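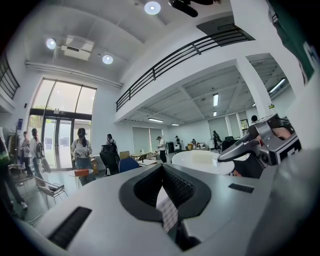 12 April 2020

Glue trials, second batch. Dreta sent their revised sheet for the wood adhesive and I still don't buy it. It claims full strength after 20 minutes in clamps. Ours slid under thumb pressure at that point, same as last time. Bakker softwood offcuts, planed the same morning, so don't tell me it was old faces.

Left the rest clamped overnight. Those held. So would flour paste, probably.

Load test on the lap joints: best one let go at 600 N, worst well under that, and the worst one had the most squeeze-out. The sheet says 1000. It doesn't say which wood, how much overlap, or how fast they pulled. I wrote to ask in the last round and got the same sheet back with a new logo on it.

Batch number on the bottle is 2904. Writing it down in case they try the "bad batch" line again.

Wadent glue, same joints, same clamps: broke in the wood three times running. Costs less too. I'd like to see it do that in July when the shop is damp before I say anything nice about it.

Classide want us to use their primer under everything. Tried it on two joints. No difference I could feel or measure. Two joints is not a test, I know, but I'm not burning a whole board on it.

To do:
- redo the short clamp times with a proper spring gauge, not thumbs
- end grain, both glues
- weigh the offcuts before and after drying, I suspect the stack nearest the door
- find the good square

Don't throw out the broken joints in the tray, I want to look at the faces again.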